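Corkby Early Years Centre
Diary of the Play Kitchen, August

The centre opened at 8 a.m. for the first of the stocktaking days. Children are not in attendance during this period, and the diary is therefore kept by the staff member responsible for the play kitchen, as in previous years. It will be filed with the inventory when the work is complete.

The morning was given over to emptying the cupboards in the long room. Everything was brought out, including the contents of the lower drawers, which had not been opened since Easter. The inventory sheet carried forward from last summer lists 208 items under the heading of play food and tableware. I did not expect the figure to agree with what is now on the shelves, and by the first break it was plain that it would not. Several entries refer to things that were withdrawn in the spring and never struck off. Others appear twice, once under their own name and once as part of a set.

I have begun the sheet afresh. The new headings are fruit, vegetables, bread and cakes, plates and bowls, and cutlery. The old heading of "sundries" has been removed, as it had come to hold almost anything, including a door stop.

The washing was done before noon. Play food was washed in warm water with a little soap, rinsed, and set on towels by the window. The Majali fruit set, bought two years ago, has kept its colour well. The Hustico vegetables have not, and the carrots in particular are now so pale that the younger children have been serving them as parsnips. They remain sound and will stay in use until the autumn order. Two tomatoes with split seams were put aside for disposal – I have written them off under the new heading.

After lunch the sorting moved to the white table, where the light is better. Plates and bowls were considered together with the food this time, and I wish to record the reason. At the last review it was agreed that children should find the food and the tableware side by side, so that a meal can be laid without a journey across the room. It follows that the two should be stored in the same baskets, and the question of which pieces go together had to be settled by setting them out.
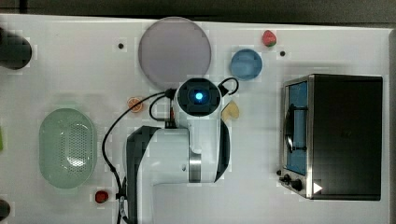 The larger plates present the only real difficulty. They do not lie flat in the shallow baskets, and if stood on edge they fall forward whenever a basket is pulled out. I tried them beneath the food, on top of the food, and finally in a separate rack beside the toy cooker. The rack is the best of these arrangements, although it departs a little from what was agreed. The small bowls nest without trouble and may go in with the fruit.

Strawberries were discussed at some length over tea. They are the most often carried away of all the play fruit, in pockets for the most part, and a colleague proposed that they be kept back and brought out on request. I did not support this. A child who wishes to serve strawberries should be able to do so, and the loss of one from time to time is an ordinary expense of the room. The matter was left there, and I have put a further 10 on the order list.

The order itself will go to Grarent, as before. Their catalogue has been renumbered, and the plain bowls, formerly on the first page, are now item 2099. I note this for whoever places the order next year, as I spent a good part of the afternoon searching for them under the old number. Cloth napkins are no longer offered. We have enough cotton left from the curtains to make our own, should anyone be willing to hem them.

Labels for the baskets were written out at the end of the day. Each carries the word in large lower-case letters, with a space left for a drawing. The drawings will be done by the children when they return – those made by the staff last year were the subject of some complaint, the pear especially.

Work stopped at 4.30 p.m. Still to be done are the cutlery drawer, the cushions for the small chairs, and the hinge on the left-hand cupboard door, which has been reported before and is reported again. The towels were taken down and hung in the passage. The key to the long room is on its usual hook.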